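Limach 5 released with rewritten batch engine and 16-bit pipeline

December 24, 2023

Stiker has released version 5 of Limach, its batch image converter for Windows and Linux. The update replaces the processing engine used since the first public version, moves all internal operations to 16 bits per channel, and changes the format in which filter chains are saved. Files written by version 4 can be opened in the new release, but chains saved by version 5 cannot be read by older installations.

The main change is in how jobs are scheduled. Earlier versions loaded a file, ran the whole chain on it, wrote the result and moved on to the next file. Version 5 splits each image into tiles and passes them through the chain independently, so a resize step can begin on one tile while color conversion is still running on another. Filters that need the full image, such as automatic levels and perspective correction, are marked in the chain editor with a small square and force the engine to wait until all tiles are in memory.

According to the release notes, a test folder of 2875 TIFF files was converted to JPEG with resize, sharpen and watermark steps in 834 seconds on the company's reference workstation. No figure is given for version 4 on the same folder. Krisztina Rácz, lead developer at Stiker, said the gain depends mostly on the chain. "If every step works on tiles, the processor stays busy. If you put an automatic levels step in the middle, you will see a pause there, and that is expected," she said.

Memory use has gone up as a result of the 16-bit pipeline. The minimum is now 8 GB, and users who process large panoramas are advised to lower the number of parallel jobs in Settings — the default is one per processor core. An 8-bit mode is still available from the command line with the --depth switch but has been removed from the main window.

The watermark step has been reworked. Text and logo placement can now be given as a percentage of the short side of the image, so the same chain works on portrait and landscape files. Opacity can be tied to the brightness of the area under the mark. Metadata handling has also changed: EXIF, IPTC and XMP blocks are copied by default, and a separate step removes location data.
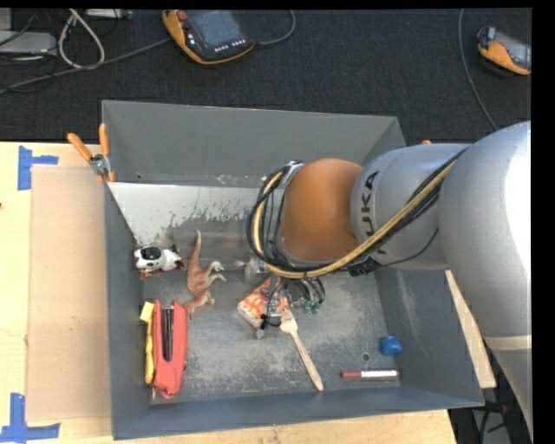 A KUKA robot arm over a gray bin.

Third-party filters are still supported, with some limits. Plug-ins compiled for 32-bit systems no longer load. The 64-bit plug-ins run in a separate process, and a crash in one of them now skips the current file and adds a line to the log, where version 4 would stop the whole job. Viktória Halász, who maintains the Vörös noise reduction plug-in, said an updated build is ready and that the existing one works in version 5 but is treated as a full-image filter. "The new build reports its overlap to the host, so it can run on tiles. You need a border of 30 pixels or you get visible seams," she said.

Scripting has been extended. Chains are now saved as plain JSON and can be edited in any text editor. The command-line tool accepts a chain file, an input folder and an output folder, and returns a separate exit code for skipped files. Folder watching, previously a paid add-on, is part of the standard edition. Yara Karaki, an imaging technician at the catalog printer Grimberg, has used the beta for nightly product image runs. She said the exit codes removed the need for a wrapper script that searched the log, but that chain files had to be checked by hand after import. Two of her older chains used a rename pattern with nested counters, and the counters were flattened without a warning.

Stiker lists the counter problem among the known issues. Others include incorrect previews for CMYK files when no output profile is set, slow startup on systems with a large number of installed fonts, and a progress bar that can stay short of the end after a job has finished. On Linux, network folders mounted after the program starts do not appear in the folder list until it is restarted. A maintenance update is planned, but no date has been announced.

Raw file support is unchanged from the last version 4 update. Lossless JPEG rotation is also unchanged and bypasses the new engine completely. AVIF files can be read and written. JPEG XL files can be read only.

Limach 5 is a free update for license holders who bought version 4 in the past year. Other users can install it next to version 4, as the two releases keep their settings in separate folders. The trial edition has all functions enabled and adds a mark to the lower left corner of each output file. Installers and the revised manual are available from the download page — the manual is in English and Hungarian only.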